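J'ai donc commandé des badges

Tout est parti de Geraghty, cette série policière irlandaise que j'ai regardée en entier pendant une grippe et dont je n'ai parlé à personne pendant des mois, par pudeur. Le héros éponyme est un inspecteur qui ne sourit jamais, mange des sandwichs debout et résout des meurtres dans une petite ville côtière appelée Dadthorpe, où, vu le rythme des homicides, il ne devrait plus rester que le facteur. J'adore.

Le problème d'aimer une série que personne ne regarde en France, c'est l'absence totale de produits dérivés. Mes collègues ont des mugs, des chaussettes, un plaid pour l'une d'entre elles. Moi, j'avais une capture d'écran en fond de téléphone, et on m'a demandé deux fois si c'était mon père.

Et puis, début mai, je suis tombé sur la boutique en ligne de Catríona Ó Conaill, qui dessine des badges émaillés depuis Stenville et qui a visiblement regardé la série avec la même absence de recul que moi. Il y a la voiture de Geraghty (portière arrière cabossée, comme à partir de l'épisode 4). Il y a le sandwich. Il y a Elley, la légiste, avec ses lunettes sur le front et son air de trouver les vivants décevants. Il y a même le panneau d'entrée de Dadthorpe, criblé de chevrotine. J'ai tout mis dans le panier, puis j'ai tout enlevé, puis j'ai fait la vaisselle, puis j'ai tout remis.

Total : 31 euros, frais de port compris. Pour mémoire, je suis la personne qui compare le prix au kilo des éponges.

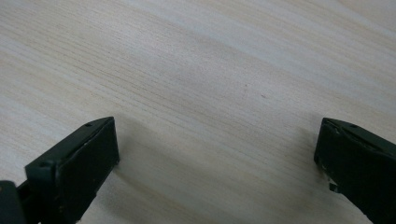
Le colis est arrivé en neuf jours, dans une enveloppe fermée par un autocollant « Pièce à conviction » qui m'a fait rire tout seul dans l'entrée de l'immeuble, devant la voisine du deuxième. Les badges sont plus lourds que je ne l'imaginais, avec une double attache au dos, ce qui évite que l'inspecteur se retrouve la tête en bas au moindre coup de vent. Mention spéciale au sandwich, dont la feuille de salade est d'un vert que je n'ai jamais vu sur une vraie salade.

Un bémol quand même : Elley est numérotée. Tirage limité à 100 exemplaires, et j'ai reçu le 32. Cela me plairait beaucoup si je n'avais pas lu, sur le forum de la série (oui, il y a un forum, oui, je m'y suis inscrit), que les 30 premiers avaient reçu en prime une minuscule loupe. J'ai donc raté la loupe de deux places. Je soupçonne la vaisselle.

Reste la question de l'endroit où porter tout ça. Sur la veste en jean, à mon âge, j'ai l'air d'un homme qui traverse quelque chose. Sur le sac à dos, on me les arrachera dans le métro. J'ai essayé l'écharpe, elle a maintenant deux trous. Pour l'instant ils sont sur le rabat de ma sacoche de travail, côté hanche, donc invisibles sauf si je me tourne, et je me tourne beaucoup.

Mardi, en réunion, une stagiaire a regardé la sacoche et a dit : « Ah, c'est la voiture de Geraghty ! » J'ai répondu « ah, tu connais ? » sur un ton que j'espérais détaché. Elle en est à la saison 2. Je n'ai rien dit pour le facteur.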